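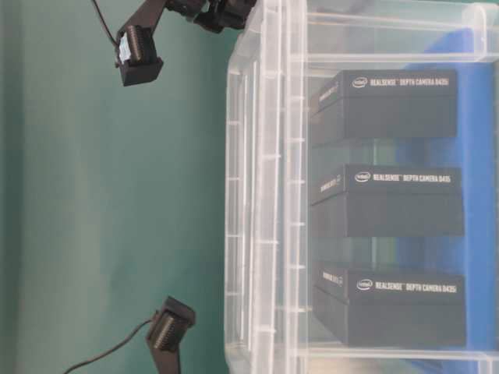 Shirin Hassanpour asked that the linseed size be left to stand overnight before any further boards are coated, the first batch having dragged under the brush. The request was accepted and the coating schedule moved back by one day.

Workshop notebook, bookbinding and paper repair
Tuesday, June 3, 2025

Work continued on the Ultcombe parish ledgers. The spine of volume 2 was lifted with methylcellulose poultice and the old animal glue removed by spatula. Three sections were found to be sewn out of order. Their present sequence has been recorded in pencil on the treatment sheet and will be kept until the owner advises.

Tear repairs were carried out with the lighter Gruseo tissue. The heavier grade cockled at the gutter and is not to be used on this paper. Wheat starch paste was mixed thinner than the Yazdani recipe directs – the colour of the dried joins is satisfactory.

Boards cut for volumes 2 and 3. Grain direction checked on both. The grey board from Wollum has a slight warp and was returned to the press under weight.

Outstanding: cloth order for the September bindings, 600 sheets of blotter, new blades for the board cutter. Volume 3 is to stay in the press until the joints have been examined.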